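FOR IMMEDIATE RELEASE

Tomby Opens a Secondhand Computer Counter in Pesano This October

PESANO — Well, we finally did it. After a long stretch of talking about it over bad coffee, I get to tell you that Tomby is opening a used computer counter at the back of our Pesano store this October, and I'm so excited I've rewritten this release three times (the first version was mostly exclamation marks, and my coworkers made me take them out).

If you already know us, you probably know us as the place with the lamps. Tomby sells secondhand things for the house: lamps, chairs, dishes, record players, a lot more waffle irons than you'd expect. What we've never sold is computers. People kept asking, and we kept saying no, and then they'd leave one by the door anyway with a nice note taped to it. So the pile grew. Last spring I had to climb over it to get to the stapler, and that was when I started making phone calls.

What we're opening

The counter will sell used desktop computers, monitors, keyboards and the cables that go with them. No phones and no tablets for now. We might get to laptops later on, but batteries make me nervous and I want to learn one thing at a time.

Every desktop on the shelf will have a paper tag with what's inside it written in plain words. I wrote the first batch of tags myself and I'm not a technical person, so if I can follow them, you can too. The tag tells you how much memory it has, how big the drive is, what it can run comfortably, and what it can't. If a machine is fine for email and homework but is going to struggle with games, the tag says so. I've been burned by a cheerful sales tag before and I didn't like it.

We'll have 37 desktops ready for opening day. After that the shelf gets filled as things are finished, so some weeks will be fuller than others. Please don't be mad at the person at the register if it's a thin week!

Where the machines come from

Two places, mostly. One is you. Starting in October you can drop off a desktop at the Pesano store any time we're open, working or not. You don't need the box or the manual. If you've got the power cord, toss it in, and if you don't, we have a drawer.

The other is Abdella, the office furniture company over on the east side of town. They clear out offices when businesses move or close, and the desks have always come to us. The computers sitting on those desks used to go someplace else. Now they'll come on the same truck. I've worked with the Abdella crew for years and they've never once dented a lamp, so I trust them with this.

Getting them ready

We've teamed up with Landix, a repair shop that's been fixing computers in this area since before I moved here. They do the parts that need somebody who knows what they're looking at. Each desktop gets opened up, cleaned out, checked over and put back together, and the drive gets wiped before it goes anywhere near our shelf. If a drive can't be wiped, it gets pulled and destroyed, and we put in a different one.

I spent an afternoon over there asking questions and getting in the way. I had no idea how much dust can live in one of those things. I also learned that a lot of machines people give up on have nothing much wrong with them. A tired fan, a cable that came loose, a drive that's slow because it's old. Swap the one bad part and you've got a perfectly good computer for somebody's kitchen table.
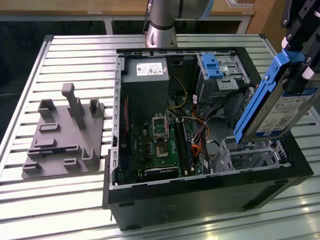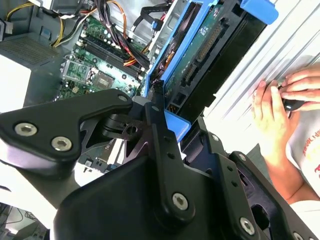
A desktop computer with its case open.

What it costs

Prices start at 100 dollars for a basic desktop with a keyboard and mouse. Monitors are priced separately. I went back and forth on bundling everything together, but a lot of people already have a screen at home and it didn't seem fair to make them buy another one. Keyboards by themselves go in the bin near the window with the picture frames, same as always, and you can dig.

Every desktop comes with a 3 month return period. Bring it back with your receipt and we'll fix it, trade it for another one, or give you your money back, your pick. The only thing we can't cover is spills. I say this as someone who has poured an entire glass of iced tea into a keyboard and tried to blame the cat.

We take cash and cards, and store credit from furniture trade-ins works at the computer counter too. I know some of you have been sitting on credit from that big dining set weekend. Now's your chance.

Before you drop one off

A few things that would really help us out:

Copy off anything you want to keep. We can't get photos or files back for you once a machine is in our hands, and I'd feel terrible about it.

Check the disc drive if it has one. We've already found two wedding DVDs and a copy of somebody's tax software.

Peel off sticky notes with passwords on them. Please. I'm begging you.

Tell us what's wrong if you know. A note that says "makes a grinding sound" or "shuts off after ten minutes" saves a lot of poking. "It's haunted" is fun to read but doesn't narrow it down.

Bring it inside to the counter. I know the door pile is a tradition at this point, but it rains.

We can't take the big old tube monitors or printers. I'm sorry about the printers. I know everyone has one they want gone, and I've got one of my own in the hall closet that I can't seem to part with.

Opening day

Doors open at 10 in the morning and the computer counter will be straight back past the armchairs. Landix is sending two of their people to answer questions, so if you've got a machine at home that's acting up and you aren't sure it's worth fixing, come and ask. You don't have to buy anything. There'll be cider and the good donuts, and the lamp section will be marked down all day because I ordered too much shelving and something has to move.

If you'd like a quieter visit, come after lunch. Mornings at our store get crowded, and the aisle by the dishes only fits one person with a tote bag.

We'll also have a sign-up sheet for a beginner evening we're hoping to run over the winter — setting up a desktop, plugging in the right things, getting online. It'd be free and held in the store after closing, with everybody sitting on whatever chairs haven't sold. If enough people put their names down, we'll pick a date and let you know.

About Tomby

Tomby is a secondhand home goods store in Pesano. We buy, trade and sell used furniture, lamps, kitchenware and, starting this October, desktop computers. We deliver furniture inside town limits. We don't deliver waffle irons, though people do ask.

Press and other questions

Reporters, bloggers and curious neighbors are all welcome to stop by before we open to the public. Come to the front register and ask for the person in charge of the computer counter, and they'll come find me. I'm usually in the back room until four, and I'm happy to walk you through and show you the shelf while it's still half empty. If you want to talk to Landix about the repair side, let me know ahead of time and I'll set it up with them.

###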